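Thursday, January 24, 2019
Posted by the Setomier blogger

I finally got around to the mending pile this week, and oh, it felt good! My grandmother's rule was to mend in January, when it's too gray to do much else - and I still keep it, mostly with the radio on and a pot of tea going.

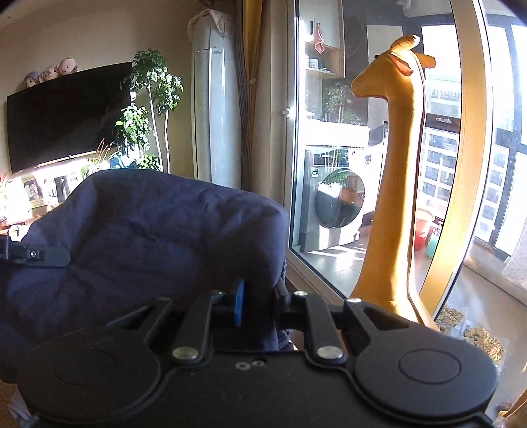 Setomier Mending Circle - Members' Blog

The circle meets again soon, and I'm bringing the good thread from Etow (a treat to myself).

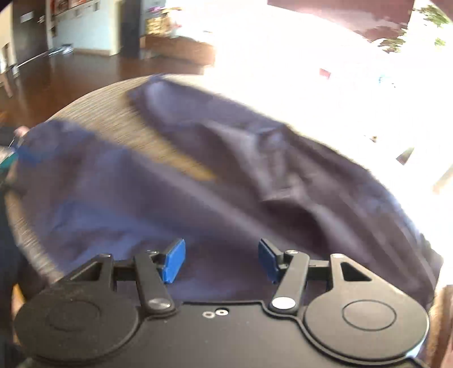 Setomier Mending Circle - Members' Blog

Dark cloth is so hard on the eyes at night, so I save it for mornings.

2 comments

threadbare_in_town: Gray thread on navy works fine for me!

Pat-a-cake: My pile is still waiting - maybe next January.

Recent posts
Saving old buttons
Soup for the Mnguni potluck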